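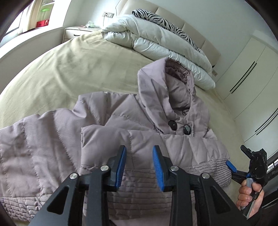
Is the Flanuner winter clothing project on track to meet its intake target by the end of the grant period?

Intake is on track. Sorting and repair are behind the schedule agreed with the Dosberg Fund, and the gap has narrowed since January.

Progress report, second reporting period
Grant: Winter Outerwear Reuse, Malby and surrounding towns
Prepared by: Takumi Tanabe, project manager

1. Intake

The project received 919 garments in this period through nine collection points. Adult coats made up the largest share, followed by children's jackets and then vests and fleece liners. Donations arrived unevenly. The Malby library point filled its bins several times in January, while the Gashi point stayed well under capacity until the collection hours were moved to the early evening.

Each garment is tagged at the sorting room and entered in the intake log with size, fill type, closure type, and condition grade. Fill type was left blank on many of the early entries where the care label had been cut out or had faded. The log now has an "unknown" option, and the blank entries have been updated.

2. Sorting and grading

Grading follows the four-level scale described in the first report. Grade A garments go directly to cleaning. Grades B and C go to repair first. Grade D garments are stripped for zippers, buttons, and cord locks, and the shell and fill are sent to the textile recycler.

In this period 105 garments were graded D. The main causes were delaminated waterproof coatings, mildew in the lining, and torn baffles with heavy loss of fill. Delamination can't be repaired at reasonable cost, and we don't expect this share to fall.

A second grader was trained in January. Agreement between the two graders was poor at first on the line between B and C, mostly over how to treat a stuck zipper. The grading sheet now states that a zipper fault alone is grade B, even if the whole zipper has to be replaced.

3. Cleaning

Down and synthetic garments are washed separately. Drying is the slowest step in the whole process. Down jackets need long low-heat cycles with pauses to break up clumps by hand, and a garment that leaves the dryer with damp fill has to go back through. The room has 2 dryers, and one was out of service for part of the period with a failed thermostat. The replacement part was charged to the maintenance line.

We tested a moisture meter on finished garments before bagging. Readings through quilted shells were inconsistent, so the check is still done by weight - each garment is weighed before washing and again after drying, and the two figures are compared.

4. Repair

Zipper sliders remain the most common repair, followed by seam failures at the pocket corners and missing snaps. Seam work on quilted garments takes longer than budgeted. The stitch lines have to be closed again without flattening the channel, and on light shells the old needle holes tend to run.

The supply of sliders was a problem in the first half of the period. We had ordered mixed packs, and the common coil sizes ran out while the heavy molded sizes sat unused. Orders are now placed by size against the repair log. The surplus sliders are in storage and will be offered to the repair program in Gashi.

5. Distribution

Finished coats are released through the school offices, the Malby clinic, and the housing office. Partners request by size and get a sealed bag with a printed size and care card. Returns have been few. Most were size exchanges, chiefly in youth sizes where brand sizing varies, and the size cards now list chest and sleeve measurements as well as the label size.

Large adult sizes are still short. Requests for these sizes exceeded stock for most of the period, and some requests remain open. The spring collection flyer asks for them by name.

6. Budget

Spending is within the approved total. Three lines differ from plan. Maintenance is over because of the dryer repair. Repair supplies are under, with further slider orders pending. Transport is under because the Gashi and Malby pickups were combined into one route. We request approval to move part of the transport balance to maintenance. A revised budget sheet is attached.

7. Next period

- Clear the grade B and C backlog before the spring collection opens.
- Replace the door seals on both dryers.
- Add a hanging rack for long coats, which are now folded and take up shelf space.
- Send the Fund a copy of the revised grading sheet.
- Confirm summer storage. The present agreement for the Malby space ends before the final report is due, and terms for an extension are under discussion with the landlord.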